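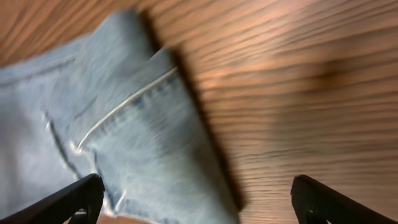
## Who we are

Kinham is a small music site run out of a spare room in Brorlow, and we write about the songs we can't stop playing. Mostly that's pop, a fair bit of hip hop, and whatever Hemi has dug up from a late-night radio stream (he's usually right, annoyingly).

Poppy Mapplebeck and Hemi Costigan started it as an email to 4 friends. It now goes out to nearly 1000 readers every month, and we still answer every reply ourselves!

Our favourite thing is a good team-up. A singer from one scene turns up on a track from another, and suddenly you've got two back catalogues to get through before bed. We keep a running list of the ones we love, with 198 songs on it so far, and we argue about the order constantly.
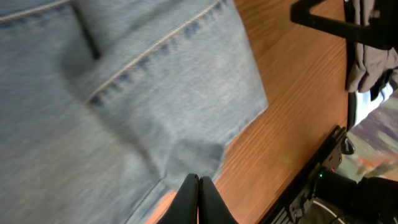 Tincuța Lungu looks after interviews and has a real knack for getting drummers to talk. Zamfira Ardeleanu reviews live shows, the smaller the room the better, and puts together our May festival guide.

We don't give scores. If a record's on the site, at least one of us thinks it's worth your time, and we'll tell you which track to start with.

Got a demo, a gig or a strong opinion about B-sides? Send it through. We listen to everything, though it can take us 2 weeks to write back.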